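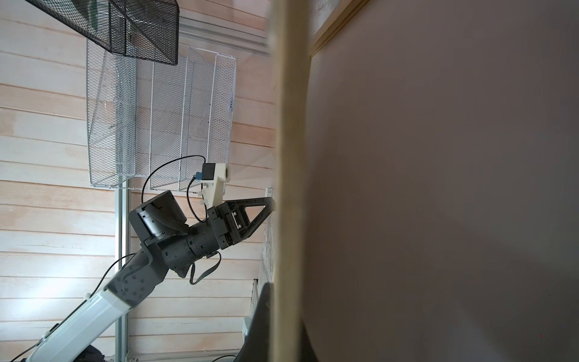 Getting paper up off the desk is my favourite small job in any workroom, and I've done it three times now: once in my own place, once at my sister's in Skolness, and once for Jahangir Gazi, who had invoices going back further than he would like me to say. You need a wall, a narrow shelf rail and one of those mesh file organizers with the slanted slots. I love the white mesh on pale planks. The diamond pattern lets the grain show through, so even a tall front panel doesn't feel heavy, and the thin white rail underneath it nearly disappears. Black mesh works too, and I'm happy to mix the two colours!

What you'll need

A desktop file organizer in wire mesh, with upright dividers
A narrow shelf rail a little longer than the organizer (mine is a Wistura, 300 mm)
Screws to suit your wall
Two small cup hooks or cable ties for the back of the organizer
Pencil, level, tape measure, drill

Step 1: Sort the paper first

I know, I know. But do it before you pick up the drill. Tip everything out, make your piles and see how many you really end up with. Most people start with far too many and can merge half of them. My own piles came down to bills to pay, things to file and things I'm in the middle of, and that's been plenty. Recycle whatever you can while you're at it.

Step 2: Find your height

Sit in your chair and reach out as if you were grabbing a folder. Mark that spot lightly in pencil. Then hold the organizer up with its base at the mark and stand a full folder in it. The tabs should be easy to read from where you sit. If you're pinning a second tray higher up, hold that up as well and make sure you can still get a folder out past it. (Ask me how I learned that one.)

Step 3: Put up the rail

On horizontal planks, the joins look like a ready-made level line. Check them anyway! Mine drifted enough to notice. Measure between the holes on your rail - mine were 263 mm apart - and transfer that to the wall. Drill pilot holes near the middle of a plank, well clear of the joins, and drive the screws in by hand for the last few turns so the timber doesn't split.

Step 4: Fix the organizer

Stand the organizer on the rail and centre it by eye. The rail carries the weight, but the top wants to tip forward once it's loaded, so catch the back mesh on a cup hook at each side. Give it a gentle tug toward you. If it moves, bring the hooks in tighter.

Step 5: Load it up

Heaviest folders go closest to the wall, light stuff in front. Leave one slot half empty. Anwara Wanigasekara keeps hers for whatever came in that day's mail, and I've copied her ever since.

A few extras

Clip-on labels grip the wire rim nicely, and you can swap them in seconds. Dust does settle in fine mesh, so run a dry paintbrush over it now and then. If your wall is plaster, use proper anchors and go easy on the catalogues.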